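Workshop notebook, Bollurano parish hall annex
Entry for March, kept by the furnishings workshop
Subject: repair and refitting of the kneelers and the lectern from the Plokik chapel

1. Receipt of the work

The chapel furniture was received at the annex at 8:40 in the morning. The consignment consisted of six kneelers, the lectern, and one box of loose fittings. The chapel council has asked that everything be returned before Palm Sunday so that the building can be set out properly for Holy Week. The written request covers repair only. It does not cover any change to the color of the wood or to the form of the lectern, which was given by the Busta congregation when the two parishes were joined.

Each kneeler was marked on the underside in pencil, K1 to K6, starting from the chancel end. Colleagues are asked to keep to this marking. On a previous occasion the kneelers went back in a different order and several families remarked on it.
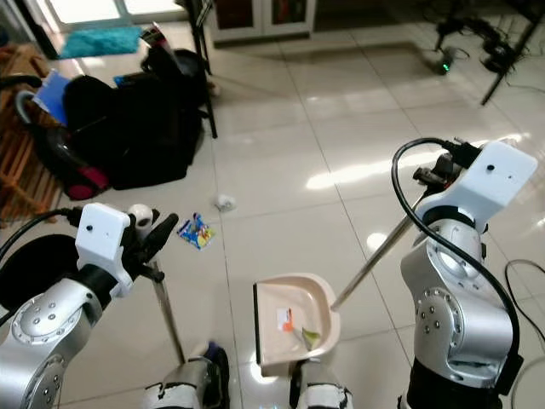

2. Condition on arrival

K1, K3 and K4: joints sound. Padding flattened, covers worn through at the front edge.

K2: one foot split along the grain. An earlier repair had been made with a steel screw, now rusted, which has stained the wood around it.

K5: hinge pin missing. The kneeler had been tied up with cord.

K6: sound throughout. Cover appears to be newer than the rest and does not match. It is to be recovered with the others for the sake of uniformity.

Lectern: the book rest leans forward by around 5 degrees. The fault lies in the tenon below the rest, which has shrunk and no longer fills its mortise. The carved front panel is in good order and should not be touched. Old candle wax is present along the top rail and in the lettering of the dedication.

3. Work carried out

The wax was removed from the lectern first, using a hardwood scraper and a soft cloth. No solvent was used on the lettering. A small amount remains in the deepest letters and was left there, as further scraping would have marked the edges.

The book rest was lifted off and the tenon built up with two thin slips of oak, glued and planed to fit. The rest now sits square in a dry assembly. It was glued and clamped at 2:15 in the afternoon and is to remain in clamps for 24 hours. The large Bible should not be placed on it before that time - the smaller service book may be used to check the angle.

The rusted screw in K2 was drilled out and the hole plugged. The split was opened slightly, glued and clamped. The stain has been reduced but will remain visible from the side aisle. The council should be told of this when the kneelers are returned.

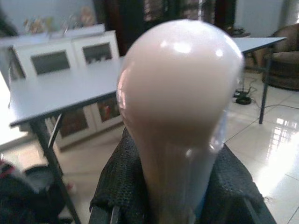
Can the kneelers be used in the chapel before the new covers are fitted?

They may be used as soon as the glue in K2 has set and the pin in K5 has been replaced. The old covers are untidy but safe. If the chapel needs seating for a funeral or other service at short notice, K1, K3, K4 and K6 can be released at once, provided that they come back to the annex afterward.

4. Covering material

Samples were requested from Phan, the upholstery supplier used for the choir stalls. Two were received: a dark red wool and a dark red wool blend. The pure wool is closer to the existing choir cushions in daylight. Under the chapel lamps the difference is slight. The blend costs less and is said by the supplier to be easier to clean. Both samples have been pinned to the board by the door with a slip for comments, and the council will be asked to choose.

The foam is to be cut to the original thickness. An earlier suggestion of thicker padding was set aside. With a deeper pad the kneelers no longer fold under the pews, and the stewards must then lift them for every procession.
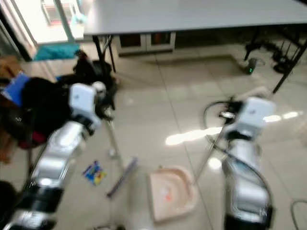 5. Outstanding matters

Hinge pin for K5: brass, to match the others. None of the fittings in the box is the correct length. The drawer of spare parts in the vestry should be checked before one is ordered.

Lectern: remove clamps, clean off excess glue, wax the book rest only.

K2: remove clamps, test under load, touch in the plug.

Dedication plate: one of its screws is loose. Tighten by hand.

Transport: the parish van is promised to the Busta Sunday school for its outing, and the return journey must be arranged around it. The council's secretary has asked for notice by telephone, as the chapel is kept locked between services.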